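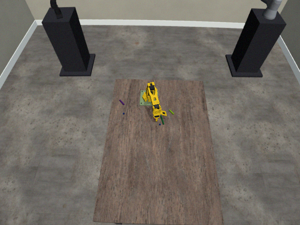
2 min read

Speaker notes: putting out a blues record on a small label

Start with the Gerkero album. Play 30 seconds of the opening track, then fade.

Gerkero cut the record at Drustby in February 2023, live in one room, with very few overdubs. The vocal on the slow number is the guide vocal. They tried to replace it and went back to the first one.

First pressing was 1,000 copies on vinyl. Caltida paid for the pressing and the band paid for the studio. Say this clearly, people always ask who paid for what.

Running time is 53 minutes. That is long for a single LP and the sides came out quiet. Kramer did the cut and suggested dropping 2 songs. The band said no. With hindsight I would have pushed harder for a double.

Play the start of side two here if there's time.

Next, the single. We picked the shuffle because radio shows could fit it in. It went out in March, ahead of the album, with a live version on the back. 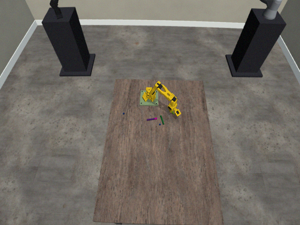 Question from the floor, if it comes up: How did you choose which shows to send the single to?

We listened to each show first and sent it only to the ones already playing new blues. Every copy went with a short note and the song's length.

Last item: touring. Gerkero sold more records at the merch table than through stores. Leave the table list up while people pack up.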